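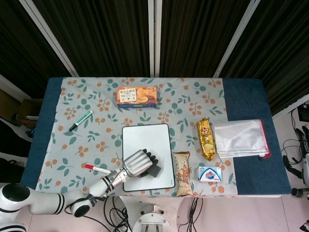

3.2 Table coverings and perceived noise

Coverings were recorded in 61 of the 67 households visited in Jillirport. Most residents used a single cloth, but 16 kept a felt pad under it, usually to soften the sound of dishes in flats with thin walls. Figure 3 shows a padded table with a printed cloth on top.

Figure 3. Patterned tablecloth over a dark blue felt pad.

Residents with pads rated mealtime noise lower than those without – a difference that held after we controlled for household size. Thiele and Chaiyaporn found the same pattern in Grallorbridge, though their sample had more families with small children. We did not measure sound levels directly, and the ratings should be read as opinions about noise. Pad thickness was not recorded.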